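4.2 Giveaways, coupon codes and the small shop owner

We had not planned to write so much on giveaways when the study began in April, but our shop owners kept coming back to them, and we think they were right to. A giveaway on a craft blog looks like a very simple thing. The blogger names a shop, the reader leaves a comment saying which item she likes best, and a winner is drawn a few days later. Behind it sits a good deal of quiet bargaining over who pays the postage, how long the code will run, and whether the blogger keeps the sample she was sent to photograph.

Our material comes from 65 sponsored posts on the blogs gathered in the Virnon collection, together with the 2586 comments left under them and a round of long, friendly telephone talks with the sellers. Comments were read in full by both authors, and where we disagreed over whether a reader was praising a product or only entering the draw (it happened more often than we had hoped!), Mirta Carrasco's reading was kept, as she had followed many of these blogs for years before we began.

The sellers in our study deal mostly in paper goods, fabric and small kits for sewing at home. Several of them told us, with a good deal of feeling, that the prize itself costs them very little next to the hours spent answering questions afterwards. A seller in Datham, whose shop Quintero has taken part in giveaways on nine different blogs, now keeps a page of ready answers about colours and delivery, and sends it along with the prize so that the blogger can paste from it. Goods of the kind discussed in this section, printed cloth in particular, are illustrated in Figure 3.

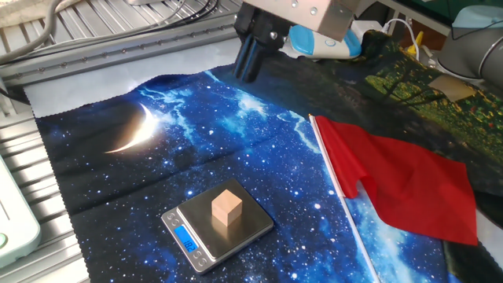

Figure 3. Printed cloth with a night-sky design, a second fabric with a landscape print, and a small digital kitchen scale.

4.3 What readers said about the codes

Coupon codes were treated rather differently from prizes. Readers who won something nearly always came back to say thank you, often at some length and with plenty of exclamation marks, whereas those who used a code hardly ever mentioned it in public. Inès Royer has suggested to us that a discount feels like a private matter between the buyer and the shop, and we are inclined to agree with her.

The size of the discount mattered less than its closing date. Codes that ran for 60 days drew warm comments in the first week and then silence, and two sellers had forgotten they were still running at all. Shorter codes brought people back to ask for a little more time, and the seller at Brarnato told us she always said yes, having found that a reader who asks once will usually write again when the next collection comes out.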